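Clomum adds garment handling to its teaching program

2/12/20 - The Clomum workshop has added clothing to the list of tasks its operators teach by remote control. Work on the new set began in November, after the group finished its run of box and tray tasks, and the first results were shared with partners this month.

The method is the same one the group has used from the start. An operator sits at a pair of small leader arms and moves them by hand. The two working arms at the table copy each motion, and the system saves the joint positions together with the video from the wrist cameras. One pass through a task is saved as one episode. The operator marks it as good or bad before starting the next.

Clothing has turned out to be slower work than boxes. A box can be gripped in much the same way each time, but a shirt lands differently whenever it is dropped, and the operator has to find an edge or a shoulder before doing anything else. The group asked for 3,000 episodes in the first round. It has 2,000 so far, and 152 of those were thrown out on review, most of them for a grip that slipped before the garment was clear of the pile.

The first task is sorting. Garments are placed on the table in a mixed pile, and the operator uses one arm to take hold of a piece while the other stays open and ready to hold back whatever is underneath. Only when the piece is free does the second arm close on it. 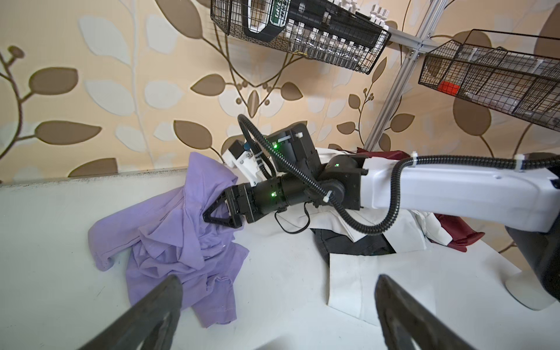

Adi Nair, who leads operator training, has written new guidelines for this stage. Operators are asked to pinch a gathered fold and not a single layer, to pause briefly once the fingers are closed, and to lift straight up before moving to the side. They are also asked not to hide their mistakes. If a sleeve falls back onto the pile, the operator goes back for it and the episode is kept, provided the piece ends up where it should.

"We want the second try in the data," Nair said. "If every episode is perfect, the robot has never seen what to do when it drops something."

New operators practice for 11 sessions before their episodes count toward the total. The early sessions are spent on one arm only. Most people find the second arm harder than they expected, as the wrist view from each side shows a different part of the cloth and it takes a while to get used to reading both.

The saved episodes go to Drikomach, where the models are trained, and are tested on a matching table at the Shezi site. Early tests cover picking a single garment out of the pile. Folding will follow under the name Henon, using the same arms and the same leader setup - no change to the hardware is planned.

Partners who would like to send garments for the second round should contact the training desk. Knitwear and items with long sleeves are wanted most. Please remove belts and pins and wash everything before sending it.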